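Cuswood Holiday Traditions Project: where we are in November

Hi everyone, and thanks again for backing this. I promised a report once the first half was done, and we're a little past that now, so you're getting a slightly longer one than planned.

The short version is that the collecting is in good shape and the writing is behind. We set out to gather family accounts of how people in Cuswood and Varnosgate kept the winter holidays before the highway came through, and as of this month we have 151 of them. Some are a single paragraph on the back of a recipe card. One is a whole notebook, beautifully written and almost impossible to read (green ink, both sides of very thin paper!). I'd hoped to have them all typed up by now. What I have is everything from Cuswood typed and the Varnosgate pile started.

The biggest surprise so far has been New Year's Day. I went in thinking this would be mostly a Christmas book, and there's plenty of Christmas in it, but people in Varnosgate keep coming back to the New Year's open house. You left your front door unlatched from noon until four, you put out something sweet and something pickled, and whoever walked by could come in. Several families kept guest books. The Mnguni family has lent us two of theirs, and I've been going through them a few pages at a time, matching last names to the church supper lists. Slow work, but I love it.

Cuswood did things differently. Over there it was all about the night of the sixth of January, when the greens came down and got burned behind the mill, and the kids were allowed to stay up for it. I have four versions of the song they sang and they don't agree past the second line. I'm planning to print all of them side by side.
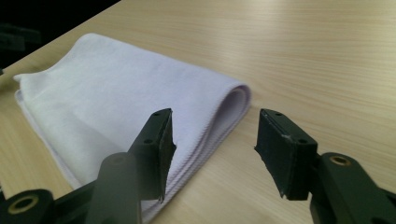
The Mngunis wrote back after reading my draft of the open house chapter, and they think I've made it sound far too formal. In their house the door was propped open with a boot, the pickles were usually gone by one, and half the names in the guest book were written in by kids who thought it was funny. They'd like the chapter to say so. I'm rewriting it, and I've asked if I can quote their letter in full.

On money: the printing quote from Grodumico came in at 645 dollars for the first run, covers included, and I've accepted it. Another 400 went to scanning, a bit more than I budgeted, mostly on account of the notebook. The travel line is hardly touched, so I'd like to move some of it over to cover the difference. Let me know if that needs a form.

What's left before spring: finish typing Varnosgate, rewrite the open house chapter, and sort out the song. I also still need permission slips back from a handful of families who said yes on the phone and then went quiet - I'll call them again after the holidays, when people are home and in a talking mood.

One thing I could use help with. Two of the Cuswood accounts mention a "straw supper" on Christmas Eve and neither explains it. If anybody on your side has run across the term, please send it my way, even if it's only a guess. I'll have the Varnosgate chapters to you in February.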